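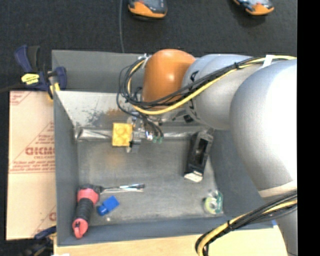
By Sachiko Katayama
Children's Science Writer

What Is in a Tool Tray?

A tray is one of the simplest things in a workshop. It has a flat floor and low walls, and it keeps small things from rolling away. You may have one at home, in a kitchen drawer or under a workbench. Let's look at some of the things that end up in a tray and find out how they work.

The screwdriver

A screwdriver has two main parts. The part you hold is the handle. The long metal part is the shaft. The end of the shaft is called the tip, and the tip fits into the top of a screw.

Look at a screwdriver handle and you will see that it is much fatter than the shaft. This helps you turn a screw. When your hand moves around a wide handle, it travels a long way, while the thin shaft travels only a short way. The push from your hand becomes a stronger turning force at the tip. Scientists call this kind of helper a wheel and axle. A doorknob works the same way.

The handle in our tray is red and black. The black part in the middle is where your fingers go. Many handles have ridges or rubber on them so your hand does not slip.

The roll of tape

Tape is a long, thin strip with glue on one side. The glue is a special kind that stays sticky. It does not dry hard like the glue you use for paper. When you press tape down, the soft glue squeezes into tiny bumps and dents on the surface and holds on.

The strip is wound around a ring called a core. Our roll has a green core that lets some light through. A thing that lets some light through is called translucent. Wax paper is translucent too.

A roll of tape can do two different things on a table. Lay it flat and it stays put. Stand it on its edge and it may roll away, like a wheel.

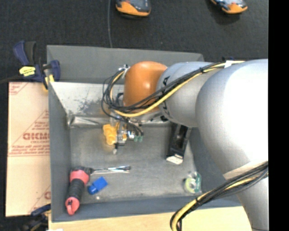

The small blue block is easier to stack than the tape. It has flat sides, so it can rest on any of them. A block lying on its widest side is the hardest to tip over. If you stand a block on its smallest end, a little bump can knock it down.

Some toy bricks have round bumps on top called studs. The studs fit into the bottom of the next brick. They rub tightly against it, and that rubbing is called friction. Friction holds the bricks together until you pull them apart.

The scuffed floor

The metal floor of the tray has scuffs on it. A scuff is a mark made when one thing scrapes against another. Scuffs do not stop a tray from working.

Try it yourself

You will need a baking tray, a book, a block and a roll of tape.

Put the block and the tape flat in the tray. Slide the book under one end of the tray to make a slope. Do they move? Now stand the tape on its edge at the top of the slope and let go. Write down what happens, then put a second book under the tray and try again.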